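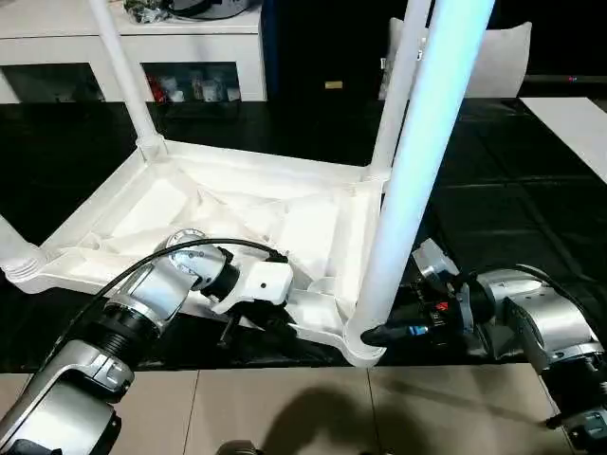
Robot assembly stations at Hodow: questions from staff

Updated 1 November 2025

These are the questions that came up most in the shift meetings and in the suggestion box. If yours is missing, send it to Mylene Castillo in the assembly office.

What will the robots be doing?
Small furniture, to begin with: stools, side tables and the low step units. A two-armed station fits and checks legs, then a person inspects the piece and packs it. Chairs, cabinets and anything upholstered stay at the hand benches.

Am I going to lose my job?
No jobs are being cut as part of this project. The company has put that in writing through April, and the letter is posted by the time clock. We can't promise anything past that date, and we would sooner say so now. People who leave or retire from the leg-fitting benches may not be replaced in the same role.

Who is being moved?
Three people from leg fitting have moved to the stations as operators. They asked for the move. The next openings will be posted on the board in the usual way, and seniority applies.

Does an operator get paid more?
Yes, one grade up, starting the day you are signed off. Training hours are paid at your current rate.

What does an operator do all day?
Sets up the parts, starts the cycle, watches the first pieces of each batch and steps in when the station stops. It stops a lot at the moment. Operators also teach new tasks by guiding the arms through the work, and this takes patience. Some people like it and some found it dull after a week. You can try a shift before you apply.

How fast is it?
Slower than an experienced person. Last month the stations finished 314 stools and the hand benches finished 2778. The target for the stations is 2000 a month, and no date has been set for reaching it.

Will my own rate go up to match?
No. Bench rates are set separately and have not changed.

Why are the stools built upside down?
Same reason you do it that way by hand. The leg joints are easier to reach.

Is it safe to stand next to one?
Stay outside the floor line while the light is green. If you need to reach in, press stop and wait for the light to go out. Do not lean tools or parts on the arms, even when they are parked. Long sleeves and lanyards are not allowed at the stations.

Are the cameras recording us?
The cameras point at the work surface and may catch hands. Recordings are used to train the stations and are not used for timekeeping or discipline. Kristine Padilla holds the written policy and will give you a copy.

What if a robot damages a part?
Put a yellow tag on it and place it in the reject bin. It does not count against you or your line.

Will the Bodus building get stations too?
Not decided. Staff there will be told before any equipment is ordered.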